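Dela Annan
February 7, 2023

Right, I promised a thread on house rules for simulated drawer and door tasks, so put the kettle on. I've spent the winter tidying up Gemach, our little rulebook for anyone who runs an arm in the sim, and I have Opinions.

1/ Rule one is dull and I will die on this hill: write down what counts as success BEFORE you run anything. "Drawer opened" isn't a rule. Opened how far? Does it have to stay there? Put a number on it and leave it alone.

2/ Rule two, hover first. The fingers come to a stop in front of the furniture, open, and only then does the approach get scored. Nobody gets to charge in from across the table and call it a grasp. 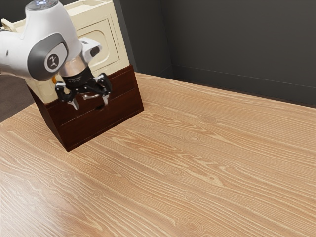
3/ People moan that the pause makes their episodes longer. It does! You get 3000 steps per episode, though, and if the pause eats your budget then your planner wants a look (sorry, Holstead team, you know I love you).

4/ Next, contact. Touching the front of a cabinet with the back of a finger is a contact and it goes in the log, even if the drawer opens beautifully afterwards. We had a lovely row over this one in April. Sturov wanted a tolerance, I wanted none, and we settled on logging everything and letting the reader decide.

5/ Same goes for the rest of the arm, by the way. Elbow, wrist, the lot. A simulator will happily let you lean on things that would cost you a new cupboard in real life, so your log needs to be stricter than your physics.
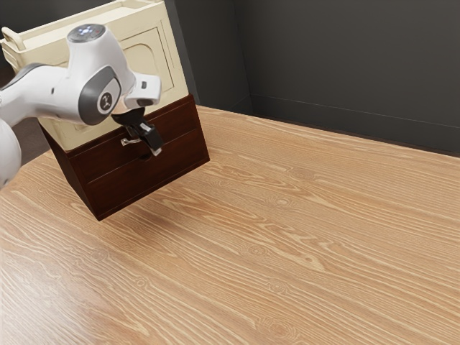
6/ Seeds! Please publish them. I went back through 233 runs from last year and gave up on a whole batch where the seed had been left blank. Ten minutes' work at the time, a lost fortnight for me.

7/ And report every run you started, including the ones you killed early. If you stopped it, say you stopped it and say why. Figueiredo has a nice one-page form for this and I've pinched it wholesale, with permission and a box of biscuits.

8/ Handles get their own bit. Fingers go either side of the bar, open, before any closing command is sent. If one fingertip is still on the wrong side, back off and start the approach again, no wiggling.

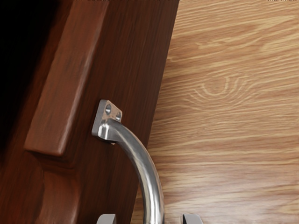

9/ What's still open: whether a door and a drawer should share one scoring sheet. I say no, a swing and a slide go wrong in different ways. The next full revision isn't until 2027, so shout at me now if you disagree!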